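Choosing a power supply for a home-built PC: frequently asked questions

Questions sent in by readers of the Sturngate build pages, with answers. Last revised in July.

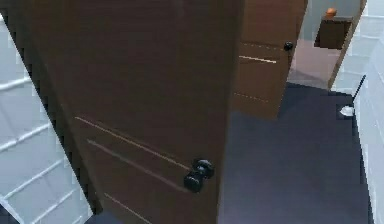 Chun-yin Chiu writes that most guides tell people to buy the biggest unit they can afford, and wants to know if that is still sound advice. It was never very good advice. A unit that is much too large costs more and often does nothing for you. Work out what your parts draw under load, add some headroom, and buy a decent unit of that size.

How do I work out what my parts draw?

Add together the maximum figures for the processor and the graphics card, then allow a bit more for the board, memory, drives and fans. Use the maker's peak figure for the processor if there is one, not the base figure printed on the box. For most builds those two parts make up nearly all of the total.

My total comes to 558 watts. What should I buy?

A 750 watt unit would suit you. A good 650 watt one would run the machine, but modern graphics cards have short spikes well above their rated draw, and the extra room helps with those. It also means the fan has less work to do.

Does a bigger power supply use more electricity?

Not by itself. The unit only draws what the parts ask for, plus whatever it loses as heat. A very large unit can be a little less efficient when the computer is sitting idle, but the difference on a bill is small.

What do the Bronze, Gold and Platinum labels mean?

They are efficiency ratings. A Gold unit wastes less power as heat than a Bronze one. The label says nothing directly about how well the unit is built or how long it will last. We suggest Gold for a machine that is on all day and Bronze for one used in the evenings, if the prices are far apart.

Remedios Casado asks: can I reuse the cables from my old modular supply?

No. The end that plugs into the power supply is not standard, and two units from the same brand can be wired differently. The plug may fit perfectly and still send the wrong voltage to your drives. Use the cables that came in the box, or buy replacements sold for that exact model.

What is the 24 pin cable for?

It is the main supply to the motherboard. There is a separate cable for the processor, usually with four or eight pins, which goes in near the top of the board. If the fans turn but nothing comes up on screen, check that one first. It is often hidden behind the cooler and easy to forget.

Is it safe to use one cable with two plugs for the graphics card?

For a card under 200 watts, generally yes. Above that we prefer a separate cable for each socket - it spreads the load and the cables stay cooler. Follow the card's manual if it says otherwise.

Which units have you used yourselves?

The Hesine 750 is in our main test machine and has been quiet and dull, as it should be. The Zerouali 910 is well made but too long for some smaller cases, so measure first. We had an Isano unit with noticeable coil whine. The shop swapped it and the second one was fine.

Which way up should the fan go?

If the case has a vent with a filter underneath, point the fan down. If there is no vent, or the case stands on thick carpet, point it up.

How long should one last?

Look at the warranty. Good units are covered for up to ten years and most outlive the parts they were bought with. Replace one sooner if the computer shuts off under load, or if you notice a burning smell - in that case switch it off at the wall and don't use it again.

Can I open it to clean out the dust?

Please don't. The capacitors inside can hold a charge after the unit has been unplugged. Unplug the computer and use compressed air through the grille, holding the fan still with a plastic stick.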